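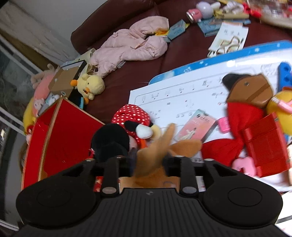

Hollwood Toy Names

A list of what people in one town call their soft toys, with a few notes on why. 265 rows, one toy per row, plain CSV. Last updated 9th October.

I started this because my own family has a rabbit called Gravy and no two of us agree on how he got the name. I asked a few neighbours what theirs were called, wrote the answers on the back of an envelope, and then I needed a bigger envelope. If you like names, or children's language, or you just want to look at a lot of bears called Bear, you're in the right place!

What's in the folder

names.csv
The main table. Start with this one.

spellings.csv
Every spelling I was given for the same name, matched to the one I picked for the main table. (There are a surprising number of ways to write Mousey.)

stories.txt
The longer answers, in people's own words, with anything personal taken out. Each one begins with the row number it belongs to. Not every toy has one.

form.txt
The questions as I asked them, including the old wording of the one about colour, which was a mess.

jeruvano/
A little script that checks the table for blank cells, stray spaces and names that don't match spellings.csv. More on it further down.

The columns

id
A row number. It means nothing, it's just the order they went into the table. If I take a row out I don't use its number again, so expect gaps.

name
What the toy is called now. I keep capitals as given, so if a family insists on "little dog" all in lower case then that's what you get.

earlier_name
What it used to be called, if it changed. Mostly blank. Toys do get renamed, usually when a second child takes over, and I wish I'd asked this from the start.

kind
The animal or thing the owner says it is. I don't argue. One family's bear is another family's "sort of badger", and if the owner says badger, the cell says badger.

named_by
Child, parent, grandparent, sibling, shop label, or don't know. "Shop label" means it came with a name on the tag and kept it.

age_when_named
In years, and the age is the namer's. The oldest person in this column was 60 and had bought herself a donkey. I was very tempted to leave this column out, as people guess wildly, but it's the first thing everyone asks me for.

source
One of: animal word, sound it makes, food, person, place, book or telly, mishearing, made up, unknown. This is my own reading of the answer, so treat it as such.

said_as
How to say it, written the way you'd explain it to a friend. I don't know proper phonetic spelling and I'm not going to pretend I do. If you can do it well and have a rainy weekend going spare, please get in touch.

still_about
Yes, no or lost. "No" covers given away, fell to bits and one that went to sea (see stories.txt).

How I collected them

Nearly all of it came from a paper form left on the counter in a few places in Hollwood: the library, the launderette and the Martens & Co wool shop, which is the family's and where I spend my Saturdays – or did, before all this typing. People filled it in while they waited. Some took it home and brought it back with drawings on, which I treasure but haven't scanned.

The first batch was gathered in April and the rest dribbled in through the summer. Each form had 4 questions on it. I'd begun with a lot more, but people ran out of steam halfway down and the last answers were all "dunno", so I cut it right back. Columns such as named_by and source come from reading those answers and, now and then, from a chat at the till.

Anything a child told me went in only with a grown-up there who said yes. I didn't write down surnames or addresses on any form, and where a toy was named after a real person I've put "person" in the source column and left it at that.

Things I noticed (not findings, please don't quote them as findings)

The plainest names are the commonest. Bear, Bun, Doggy, Ted. You might expect something grander from people who've gone to the trouble of filling in a form, but no, it's Ted all the way down the page.

Food comes up far more than I expected. Besides our Gravy there's a Crumpet, a Toast, a Mrs Beans and an elephant called Sprout who, I'm told, is nothing to do with the vegetable. I've put him under food anyway and his owner has forgiven me.

Mishearings are my favourites. There's an owl called Hoover because somebody's grandad said "who's over there", and a lamb called Barely, from a farmyard song with barley in it. The best of them are in stories.txt and I'd read those first if you've only got time for a cup of tea.

Titles are rarer than in books. You get the odd Mr or Mrs, one Captain and one Auntie. Surnames are rarer still.

People say "he" about a toy even when they then tell you it's a she. I didn't record this properly and I'm kicking myself. It would have made a good column.
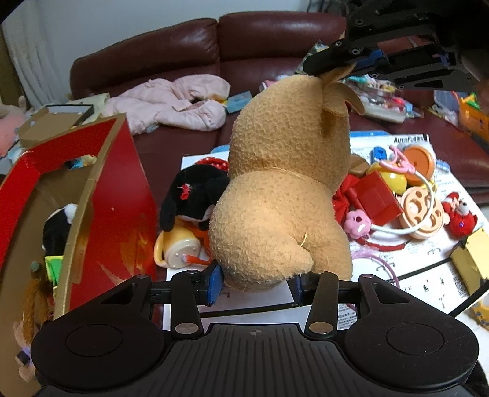 Martens

A word on who's doing the asking, as it matters to how you read the table. I'm not a linguist or any sort of researcher. I sell wool and mend the occasional ear. The people who come into a wool shop are not a fair slice of anywhere: they like soft things, they tend to have made a few, and they're quite willing to talk about it. If you're after what the whole country calls its teddies, this isn't it, and I'd be worried if somebody used it that way.

Known problems

The old form said "What colour is it and what is it?" as a single question, so lots of early answers give me the colour and forget the animal. Where I couldn't tell, kind is blank.

Sisters and brothers sometimes filled in separate forms for the same toy. I've merged the ones I spotted, and where they disagreed about the name I kept whichever had been in use longest and put the other in earlier_name. That isn't quite what the column is for, I know.

Handwriting. There's a penguin who might be Olive or might be Clive. I've gone with Olive.

Welsh, Polish and Punjabi names are in the table as people wrote them. I've kept all the accents, but some spreadsheet programs will chew them up when you open the file by double clicking. Import it as UTF-8 and they come through fine.

The source column was filled in by one person (me) over a lot of evenings, and my idea of "made up" drifted. Early on I'd call Bibba made up. Later on I'd have put it under sound it makes. I went back over the first pages in version 2 and evened some of it out, though there'll be others I've missed.

The Jeruvano script

It's small and a bit silly. A regular customer's nephew helped me get it going and I've since broken and mended it by myself, so any oddities are mine. You need Python and nothing else. Put names.csv and spellings.csv in the same folder as check.py, open a terminal there and type:

python check.py names.csv

If it prints "all tidy" then it's all tidy. If it prints a row number and a column, go and look at that cell. It won't change anything in your files, it only grumbles.

It can't tell you whether a name is right. It did once flag a hedgehog called " " and I went back to the form, and the child had drawn three little marks there. He's in the table as Three Marks.

What you can do with it

More or less what you like. Use it in class, make a poster, pick a name for the cat. If you print a chunk of it, say it came from Hollwood Toy Names. I'd ask you not to try to work out which family a toy belongs to. Hollwood's small and people were kind enough to trust me with the reasons.

A group putting together a reading scheme called Vultunance asked if they could borrow some of the names for their characters, and I said yes to the names and no to the stories. That goes for everybody: stories.txt is for reading, please don't reprint it without asking.

Adding your own

Lovely, yes please! From Hollwood or near it, pick up a form at the wool shop or the library. From further off, send me the answers to the questions in form.txt and I'll keep them in a separate file until there are enough to be worth sharing. I'd be especially glad of toys named by grown-ups, and of anything that isn't a bear.

To correct a row, send me the id, the column and what it should say. If it's your toy, your word is final. If it's somebody else's toy, I'll want to hear from them.

Changes

Version 2
Added earlier_name and still_about. Went over the source column for the early rows. Fixed the accents that had gone funny. Moved Sprout to food.

Version 1
First tidy copy from the paper forms. No stories file yet, and the colour question still in its old form.

Still to do

Type up the last of the long answers. Sort out said_as for the Welsh names with someone who speaks it. Ask Olive's family if she's Clive.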